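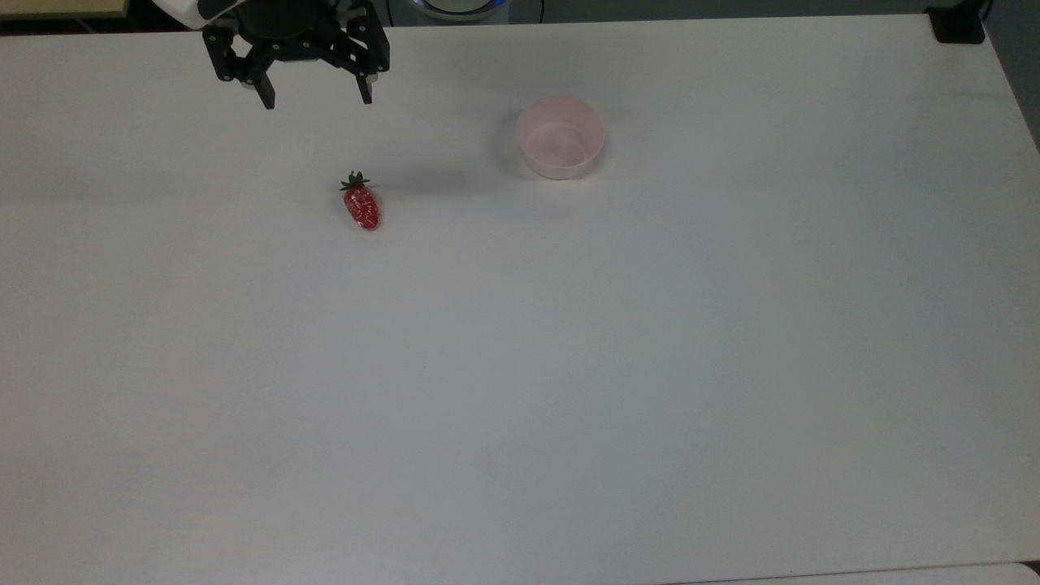
Freezer Jam, Two Ways (and a Third I'm Not Proud Of)

So I came home from the Oltmanns farm stand with way more berries than any one household should own. I'd gone in for a head of lettuce and a dozen eggs. I did get the eggs! The lettuce I forgot, and we had frozen peas with dinner for three nights because of it, but the back seat of the car was full of strawberries and the whole drive home smelled like a candle store.

The first flat went the way the first flat always goes. We ate them over the sink, we ate them on cereal, we ate them sliced on toast with cream cheese (do this, with a tiny bit of black pepper, I mean it). By the next night the ones at the bottom were getting that soft dark look, and I knew it was time to haul out the jars.

I grew up with cooked jam. Big pot, steamed up windows, everybody barefoot and cranky because the kitchen was hotter than the porch. I still love it and I'll still make it for peaches. But for strawberries I've gone over to freezer jam almost completely. It tastes like the berry, it stays bright red, and I can make a batch after dinner and still watch a show.

My basic batch

Here's what I use:

4 cups of strawberries, hulled and mashed
1 1/2 cups of sugar
5 tablespoons of instant freezer jam pectin (the no-cook kind, so check the label)
1 tablespoon of lemon juice
A pinch of salt

Stir the sugar and the pectin together in a big bowl first. If you dump the pectin straight onto wet fruit you'll get little gummy lumps and you'll be chasing them around with a fork for ten minutes. Ask me how I know. Then add the berries, the lemon juice and the salt, and stir for a full three minutes. Set a timer, because your arm will tell you it's been three minutes when it's been one.

Ladle it into clean containers and leave a half inch at the top so it has room to swell. Let it sit on the counter for thirty minutes until it thickens up, then lids on and into the freezer. It keeps in the fridge for three weeks once you open it, though I can't say we've ever tested the far end of that.

Pectin brands are different enough that you should read the packet before you trust me. Mine is happy with this much sugar. Yours might want more, and if it does, go with the packet.

About the mashing

I have opinions. A food processor makes it too smooth and kind of foamy, and then you've got strawberry paint. A potato masher is what I use, the old zigzag kind, one cup of berries at a time so the ones on the bottom don't hide. I like to leave some pieces the size of a pea. My sister-in-law leaves hers the size of a walnut, and she and I have agreed not to discuss it at holidays.

Second way: roasted

This one does use the oven, but only for a little while, and it's the thing to do with berries that look fine and taste like nothing. (We've all bought those. I'm looking at you, January.)

Spread two pounds of halved berries on a rimmed baking sheet, toss with half a cup of sugar and a splash of balsamic vinegar, and roast at 350 for forty minutes or so, stirring once in the middle. The juice bubbles up thick around the edges and the berries slump down and go almost jammy by themselves. Line the pan with parchment. I skipped it one time and had to soak the thing overnight.

No pectin in this one, so it's looser, more of a spoon-it-over-stuff situation. Ice cream, obviously. Pancakes. I put it on a grilled cheese with brie last fall and had to sit down.

The third way

OK. I saw a recipe for strawberry jalapeño jam and I thought, we like spicy, how hard can it be? I used three jalapeños with the seeds in. Then I rubbed my eye. The jam itself came out hot enough that my husband took one bite on a cracker, nodded politely and went out to check on the grill, which wasn't lit. There are still four jars of it in the back of the freezer. If you want to try it, use one pepper, take the seeds out, and wear gloves.

What it cost me

I kept track for once, since somebody always asks in the comments if it's worth it. For the full haul of berries, plus sugar, pectin, lemons and a fresh pack of lids, I spent $118. From that I got nine pints of the plain, a good amount of the roasted, two bags of whole frozen berries for smoothies, and all those we ate standing up. You can get jam cheaper at the store, no question. It won't be this jam, though, and I've got Christmas presents for the neighbors pretty much done in one go - so I'm calling it even.

A few odds and ends

Hull the berries after you wash them, never before, or they soak up water and the jam goes thin.

I've been using the Sodach freezer containers, the squat ones with the screw-on lids. They stack, and they haven't cracked on me. Glass is fine too, but get the straight-sided jars. The ones with shoulders can break when the jam expands, and picking glass out of frozen strawberry is not how you want to spend an evening.

If your jam doesn't set, don't panic. Give it a night in the fridge first. If it's still runny in the morning, call it syrup and put it on waffles. I've handed people jars labeled "syrup" that were definitely supposed to be something else.

For frozen whole berries, lay them out on a tray in one layer, freeze until hard, and then bag them. Otherwise you get one enormous strawberry brick and you'll be whacking it on the counter in February.

And label everything with the month! September jam and June jam look exactly alike through frost. So does spaghetti sauce, by the way.

Next up I want to try a batch with rhubarb, if I can talk the guy at the end of our road out of some of his. He's got a patch as big as a pickup truck. I'm thinking half and half, with a bit of orange zest, and I'd have to cook the rhubarb down before it goes in. If you've done a no-cook version with it, tell me how, and tell me how much sugar you used. I'll be in the kitchen scraping the last of the roasted stuff out of the bowl with a heel of bread.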